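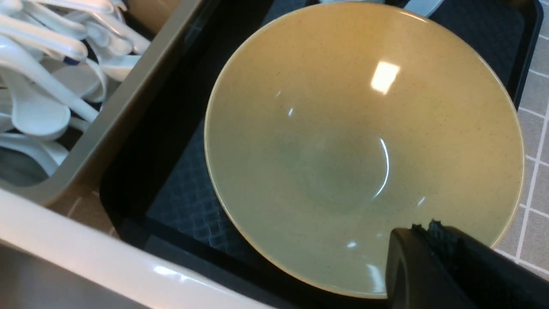 Speckled bowl, crosshatch mat, one black finger at the rim.

I have been putting off this post for weeks because every time I sat down to write it, I ended up back in the code instead. So tonight the laptop with the code on it is in the other room, and I'm going to tell you about grasp scoring on shiny dishes, which has eaten most of my spring and which I have enjoyed more than is probably healthy.

Quick background for people who came over from the soldering posts. The job is setting a place: bowl out of a stack, onto a tray, spoon and chopsticks next to it. My planner is called Teuber (I named it after a street, don't read anything into it) and it sits on top of a perception layer called Brulden that Dulce Solís wrote and that I keep breaking. Brulden says where things are, Teuber decides what to do about it, and a very dumb controller at the bottom moves the joints.

The trouble was glare. A glazed bowl throws back a bright patch from whatever light is overhead, and with the wrist camera in close, that patch is big. My old rim finder looked for strong edges, and a patch of glare has gorgeous strong edges! So it would fit a lovely confident ellipse to a reflection on the inside wall and send the fingers there. The log said everything was great, with a score near the top of the range. I stared at those logs for two evenings.

What fixed it was embarrassingly simple once Dulce said it out loud on the phone. A reflection slides across the glaze when the camera moves. A rim stays put on the bowl. So now the arm takes a small sideways step before it commits, Brulden runs the fit from both poses, and any edge that doesn't land in the same place in the world gets thrown away. I set the step at 13 millimeters. Smaller than that and the difference drowns in calibration error, bigger and I lose the near side of the rim out of view.

I ran the same 235 saved approaches through the old code and the new code. Old code picked a reflection in 16 of them. New code got 229 rims I would have picked myself, and the six leftovers are all cases where it said "not sure" and asked for another look, and I'm delighted with that. I'd take a planner that asks over one that guesses any day.

Then there are stacks. Oh boy, stacks. From above, a stack of bowls is a set of thin rims nearly on top of one another, and if the stack leans, the top rim isn't centered over the one below. Teuber used to average them all together, because I wrote a clustering step late at night and was proud of it. Now it works from the highest rim only, and it plans the finger depth from the gap to the next one down. If the gap can't be measured it goes in shallow, lifts a hair and checks again.

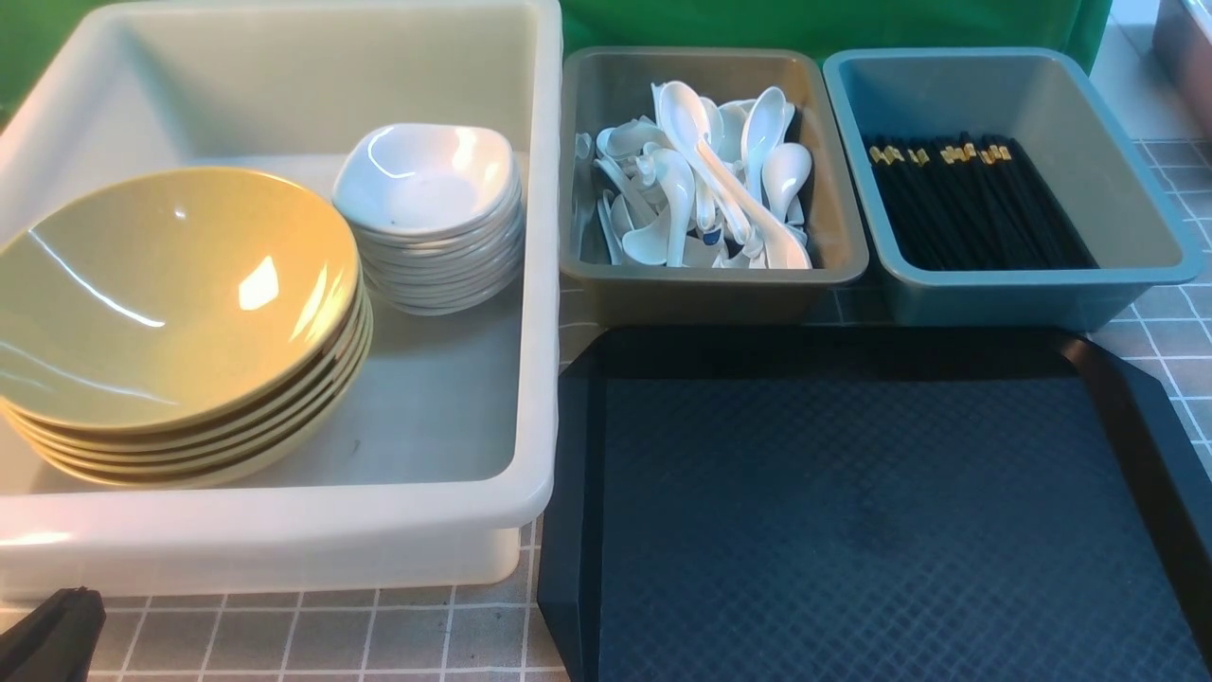
Does the head camera matter once the wrist camera is close?
It matters for choosing what to do next, because the wrist view is too narrow to plan a whole place setting from, but the final finger position comes from the wrist camera alone.

That split took me a long time to accept. I kept trying to blend the two views right up to contact, and the blend was always a bit worse than the better of the two. Now there's a handoff: the head view picks a target and a rough approach, the wrist view takes over at a fixed distance, and after that the head view only gets to shout "stop." The code got shorter, too.

Spoons in a pile are still a mess. White on white, handles crossing, and Brulden loves to glue one spoon's handle to another spoon's bowl and report a single very long spoon. I'm trying a rule that a spoon can't be longer than a spoon (you'd think I'd have had that already) and after that I want to try nudging the pile before picking. Chopsticks I haven't touched yet, apart from reading what the Prosthorpe list archive has on thin parallel objects. There's good stuff in there if you dig.

Oh, and the replay viewer! I moved it over to Ceniston, my little plotting tool, and you can now scrub through an approach and see each rejected edge in red with the reason next to it. I can't believe I worked without it. The cleaned-up version should be out by September, and if you want the rough one before then, write to me and be kind about the variable names.

Filed under: Robots, Planner Notes, Kitchen Table Code

Print this post | E-mail this post

Contact | Copyright 2018, all posts and code snippets by the author | Back to top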